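Cross-Bracing Deserves Better Than the Back of the Catalog

Most advice on stiffening a light table frame starts with heavier uprights. I think this is the wrong place to spend money. A tall frame with one rear post fails in racking long before any member bends, and thicker stock does little for a loose joint at the foot.

Two thin cables crossed in an X handle the same load in tension, at a fraction of the weight. Each one resists sway in a single direction, so both are needed, and both should be tensioned in small alternating steps.
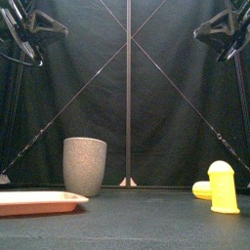 The usual objection is that cables go slack. They do, at the end brackets, and a check every 21 days is enough. Adel Younis prefers solid diagonals for this reason. His frames are stiff, but they are slow to take down and awkward to hang fabric behind.

The foot of the post matters as much. A bracket that spreads to both sides along the rear rail gives the fasteners some leverage. A single screw up through the rail gives almost none, and I would stop selling kits that rely on it.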